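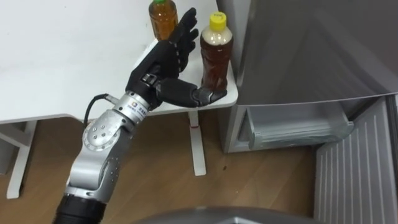

Collecting Demonstrations for a Bottle Handling Policy
Project report, Haverford Robotics Laboratory course

1. Purpose

The project had two parts. The first was to collect a set of teleoperated demonstrations in which a robot arm with a five-fingered hand takes a drink bottle from a table and places it in the door bin of a refrigerator. The second was to train a policy on the set and measure how its success rate changed with the way the examples were selected. This report deals mostly with the first part, which took up most of the term.

2. Setup

The workspace consists of a white table and a refrigerator with its door held open. Two plastic bottles stand on the table, one with a green cap and one with a yellow cap. The green-capped bottle is placed farther from the robot, near the back edge of the table. Images come from a camera on the robot's head. In many approach poses the raised fingers hide most of the farther bottle from this camera, and this affected the results (section 5).

Arm and hand are driven through Pevach, the lab's teleoperation package. The operator wears a tracking glove and watches the head camera view on a monitor. Joint positions, glove readings and images are written to one log per episode by Prekolex, the recorder we extended for this project. Our extension adds an operator mark at the moment of first contact and another at release.

3. Procedure

Each episode starts from a fixed arm pose. The operator is told which bottle to take, brings the hand in with the palm facing the bottle, sets the thumb low on the body, closes the fingers, lifts, and moves to the door bin. The episode ends when the hand is open and clear of the bottle.

The low thumb was adopted in February. With the thumb near the neck, the bottle tilted during the lift and the operator had to correct with the wrist — a motion the first policy copied even when no tilt was present. Earlier episodes with the high thumb were kept on disk but left out of training.

4. Data

The final set has 940 episodes recorded by 4 operators. An episode was rejected if the bottle fell, if either operator mark was missing, or if the image stream had a gap. Labels were checked in Linier, our viewer, which plots the finger joints against the images. Contact marks were on average 11 image frames late, so they were moved to the first change in finger joint velocity.

5. Results

The policy handled the yellow-capped bottle more reliably than the green-capped one. Most failures on the green-capped bottle began in the approach: the hand stopped short or pushed the nearer bottle aside. Training on corrected contact marks reduced early finger closing for both bottles. Dropping the slowest episodes had no clear effect.

6. Remaining problems

The bottles were never swapped between near and far positions, so cap color and distance cannot be separated in these results. A wrist camera would help with the hidden bottle, but the mount has to clear the cable loop behind the wrist module, and our 2 printed versions did not. The drawings are in the project folder with the logs.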